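4. Showing the robot the drawer

I should say up front that I collected most of the drawer demonstrations myself, so a lot of this section is me describing my own bad habits. The setup is simple enough. The arm and the small wooden cabinet live in Brarard, our simulator, and the person giving the demonstration sits at a desk in Stultdale with a hand controller and a screen. You move your hand, the gripper moves. You squeeze the trigger, the fingers close. When you're happy with what you did you press a button with your thumb and the episode is saved, and when you're not happy you press a different button and pretend it never happened (we log those too, see Section 4.3).

We recorded 1922 demonstrations this way. Poses, finger opening and camera images are stored 30 times a second, which is more than the policy needs, but I didn't want to find out later that we'd thrown away the one moment that mattered. The person demonstrating can switch between a view of the table and a close-up view, and the close-up is where people get into trouble. Get near enough to the furniture and all you have left is wood grain and wall, with no handle to steer by, and you have to decide whether to back off or keep going on memory.
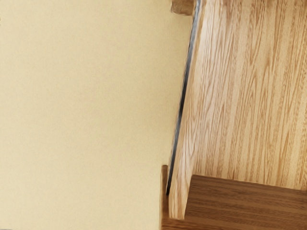
4.1 Close-Up Views

I was firmly in the keep-going camp for the first week. I knew where the handle was, or I thought I did, and backing off felt like wasting time. The trouble is that a policy trained on those episodes sees a patch of wood and a confident motion, and it has no way to know that the confidence came from something I'd looked at four seconds earlier. It copies the confidence! In our early runs it would push ahead on almost any wood texture it was given.

So we changed the instructions. If the handle leaves the close-up view for more than a moment, back away until it returns, then carry on. It makes the demonstrations longer and frankly a bit dull to give. It also gave us a whole family of recoveries we hadn't planned for, and I now think those are the most useful part of the set. A short memory in the policy would be the other way to handle this, and I did try a version with a two-second history, but it learned to guess my next move from my last one and more or less stopped looking.

4.2 When Is the Drawer Open?

This sounds like a silly question until you have to write it into a file. Each episode needs a label for success, and I had been pressing the save button whenever the drawer looked open to me. Some days that meant all the way out. Other days, mostly before lunch, it meant far enough that you could put something in it. With the drawer partway out and the gripper well clear of the cabinet, I'd call it done and go on to the next one.

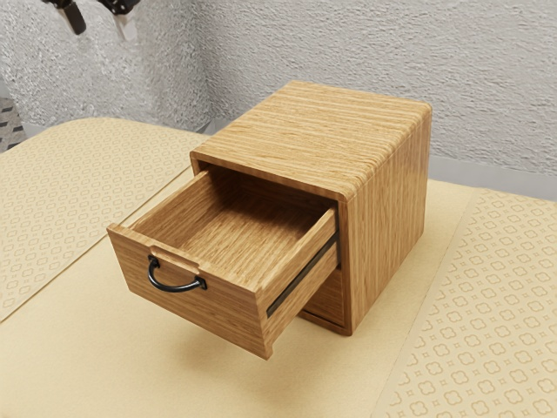 One reader of our first draft objected that a human's sense of "open enough" should stay in the data as it is, and that cleaning it up would only hide the fact that people don't agree. I took that seriously, and I still go back and forth on it. In the end we kept both: the moment I pressed the button, and a separate label computed from how far the drawer had traveled along its slide. The policy in Table 2 is trained on the computed label. The one in the appendix is trained on my thumb. They behave differently in a way I find kind of charming — the thumb policy lets go early and hovers, as if waiting for somebody to agree with it.

The same reader asked whether letting go should count as part of the task. We decided it should. A demonstration ends with the fingers off the drawer and the gripper moved away, and an episode that stops with the fingers still touching is marked incomplete even if the drawer is wide open. I'd recommend this to anyone building a similar set, having relabeled nearly a month of episodes by hand when we made the change in November.

4.3 Lining Up the Fingers

The handle is a curved black bar, and for a person it's the easiest thing in the world to hook. By remote control it's a different story. You can't feel contact, and from the close-up view the gap between the fingers is small compared with the arc of the bar. What I do is bring the fingertips in from underneath with the gripper a little open, stop short, check that I'm where I think I am, and only then go up. 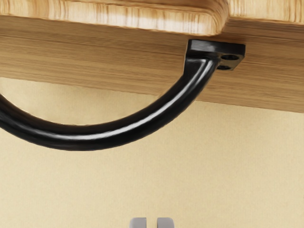 The stop is the piece I'd like to talk about, and it caused a fair amount of arguing at our end. A pause in a demonstration is poison for plain imitation. The picture doesn't change, the recorded action is "do nothing," and the policy learns that doing nothing is a fine response to being just below the handle. Ours got stuck there a lot. The usual fix is to cut out every still stretch, and we did that at first with the trimming tool that ships with Savchuk, our logging package.

It helped, but it cut too much. Some of my pauses are me thinking, and some are me waiting for the arm to settle, and the second kind should stay. We ended up keeping a pause if the finger opening changed within half a second after it, and dropping it otherwise. It's a crude rule. I tried two cleverer ones and neither was worth the extra settings.

4.4 Pulling Without the Handle

A few of us had also started doing something that wasn't in the instructions. Instead of going for a grip, you rest one finger against the edge of the drawer front and drag it out from there. It's quick, and it gets you past the fussy lining-up step entirely. I picked it up without noticing, and by the time I checked, it had spread to everyone on the controller.

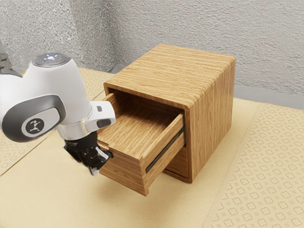 Mirkus Workshop Papers, Vol. 34, p. 1721

Figure 3. Views from the drawer task in Brarard: close to the wood, drawer partway out with the gripper clear of it, fingertips below the black handle, and one finger at the left edge of the drawer front.

My first instinct was to throw these episodes out. They made the data messier, with two quite different motions starting from the same place, and a policy that averages the two goes for a spot in between where there is nothing to hold. But a drawer that's already ajar is easier to drag by its edge than by its handle, at least with this gripper, and I didn't want to teach the robot a rule that I don't follow myself. So we gave each episode a tag, "handle" or "edge," and let the policy pick a tag before it moves. Once it has picked, it sticks with the choice until the fingers are clear again.

The tags were added by hand, by me, while watching the table view at double speed. Where I couldn't tell I wrote "unsure," and those episodes are used for training the close-up encoder only. Section 5 compares the tagged and untagged versions on the closed drawer and on the drawer left slightly ajar.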